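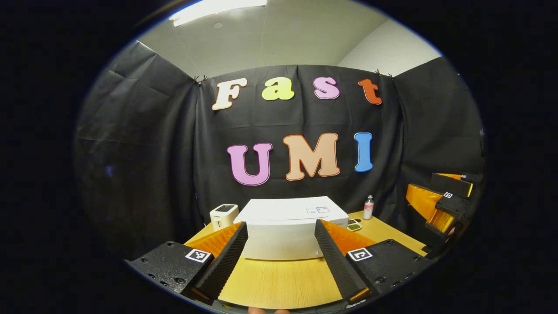 Colored cut-out letters on a black curtain.

Print | E-mail

Open day at the Vovinton training center, Pultotthorpe

I went to the Vovinton open day in August with a fairly narrow interest. I have trained on my own for most of my adult life, my lower back has started to complain, and I wanted to know what a small personal training center does that a regular gym does not. The open day was free and there was no need to book, apart from the trial sessions.

The center is on the upper floor of a former carpet warehouse on the Pultotthorpe side of the ring road. Parking is at the rear and was full by mid-morning. The entrance is badly marked — you go past the tire shop and up an outside staircase. There is an elevator, but it is reached through the tire shop's own lobby and I only found it on the way out. Anyone with a stroller or a bad knee should ask by phone first.

The training floor is 2425 square feet, according to the sheet handed out at the desk. That is small next to the chain gym in the shopping center, and it felt smaller with visitors standing in it. On a normal day they take no more clients than there are trainers on shift, plus one group class in the side room. The equipment is mostly free weights, cable machines and benches. There are two treadmills, pushed against the wall, and no rows of bikes. I was told people who want cardio are expected to do it on their own time and report back.

The side room is called the Kazlauskienė room, after the dance school that had it before. It kept the sprung floor and the barre. Stretching and postnatal classes are held in it, and I watched part of a demonstration class for women returning to exercise after having a baby. It was slower than I expected. Most of what I saw was breathing and pelvic floor work lying down, followed by standing up from a chair with good form. The instructor said that anyone joining is asked for their doctor's clearance, and that running and jumping come a good deal later than most people want them to. The babies are allowed in the room, and two of them cried through most of it without anybody minding much.

The part I had come for was the assessment. A full one takes an hour and costs extra, but a short version was on offer for visitors in the afternoon. I put my name down at the desk and waited 10 minutes past my slot, which seemed fair given the number of people. The trainer asked about old injuries, sleep and what I do for a living. Then she had me squat, reach overhead, balance on each leg and hold a side plank. She did not measure body fat and did not ask my weight. Her view was that my hips are stiff from sitting and that I have been deadlifting with more load than my back is ready for. I was given 4 exercises on a printed card. One of them, a slow hip hinge holding a broomstick along the spine, I have kept up since. I can't yet say what it has done for the back.

Clients get their programs through something called Doris, the center's own log. It started as a paper notebook and is now a web page that works on a phone. You enter the weight you used and how hard it felt, and your trainer reads it before the next session. I tried the test account on a tablet at the desk. It is plain and quick to use, with no badges and no messages telling you that you missed a day. It does not connect to a watch or a heart rate strap, and when I asked if it would, the answer was that it was not planned.

Food was dealt with in a talk before lunch. It ran to half an hour and the room was warm. The advice was ordinary: eat enough protein, eat vegetables at both main meals, don't start a diet and a hard training block in the same week. There was a question about fat-burning tablets, and the speaker said the center doesn't sell any supplements and doesn't recommend any. I was glad to hear it, having sat through a talk at another gym that was mainly an advertisement for powder.

I asked about prices, which are not on the website. Sessions are sold in blocks, and the smallest block is 4. You can share a session with one other person at a lower rate each, provided you are both at a similar level. Blocks run out after three months, with extensions for illness or pregnancy. Cancel on the same day and you lose the session. It is more expensive than I would pay all year, but I could see buying one block, learning to lift properly, and then going back to my own gym with a program.

A few smaller points. The changing rooms are clean but have only one shower each. The music was low enough to talk over. Lockers need a padlock, which you bring yourself or buy at the desk. Coffee was from a flask and there was a plate of oat bars with the recipe next to it — too much cinnamon for me, though they went quickly.

The weak point of the day was the group circuit on the main floor in the late afternoon. There were too many of us for the space, and the person next to me swung a kettlebell closer than I liked. The trainers stopped it and split us into two halves, and after that it was fine.

The next open day is planned for the spring. Trial assessments can be booked at the desk or by phone in the meantime, and the postnatal class lets you attend once before paying.

Print | E-mail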